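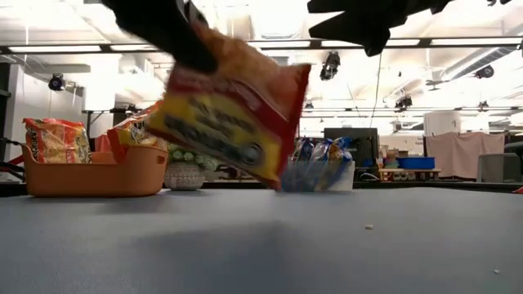

Geltness open-front bin, terracotta orange, with instant noodle packets standing in it.

Geltness Open-Front Bin, item 938

The Geltness is a molded plastic shelf and counter bin for soft packets: instant noodles, soup mixes, refill pouches, small bags of snacks. The front edge is lower than the ends, so packets stored upright can be lifted out over the front without moving the bin. Corners are rounded inside and out. Each end has a raised rim, with a small oval handle opening just under it.

Soft packets are hard to store in deep boxes. They slide down flat, the lower ones get crushed, and the printed face ends up toward the bottom. In the Geltness they can stand on edge or lean against an end wall with the name still readable. A half-full bin works, though packets will lean more. For a tidier row, turn them all with the crimped seal up.

Specifications

Material: polypropylene, one piece
Color: terracotta orange
Finish: smooth
Rated load: 6 lb, evenly spread
Handle openings: one at each end
Lid: none
Stacking: nests when empty, not for stacking when full
Cleaning: warm water and dish soap, or top rack of the dishwasher
Pack size: 3 bins per carton

The bin is meant for sealed packets. Loose dry goods such as rice or lentils should go in a closed container first. Do not use it in an oven or microwave, and keep it clear of burners.

Sorting by type

Most kitchens that store packets have more than one kind, and one bin per kind is easier to keep in order than one large mixed bin. Noodles go in the orange Geltness. Chip and snack bags take more room for their weight and do better in a clear bin with higher sides, where the contents can be checked from any direction. Odd packets – the last one of a pack, or something bought to try – can go in a shallow clear tray near the front of the counter.

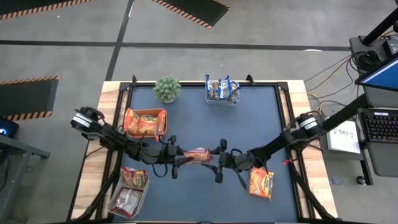

Leave enough open counter in front of the bins to set down a packet and read the directions on the back. On a narrow counter, put the bins along the rear edge and keep the trays to one side. A pair of bins placed end to end needs a finger's width between them, or the handle openings cannot be reached.

When refilling, take out what is left, wipe the base for crumbs, put the new packets in behind and the older ones in front. Packets with a damaged seal should not go back in the bin.

Ordering

Sold by the carton. Single bins are available as replacements on request. Orders of 500 bins or more ship directly from the Mottram warehouse and are quoted separately; contact Leonie Plattner in trade sales. Questions on materials or load rating go to Gunther Kuhlmann.

The June production run changed the rim at both ends to a slightly thicker profile. Old and new bins still nest together.

Page revised December 9, 2020

Related items
Dorala Clear Bin, high sides
Dorala Clear Tray, shallow
Plillska Counter Mat, slate blue
Geltness Clip-On Label Holder
Plillska Shelf Divider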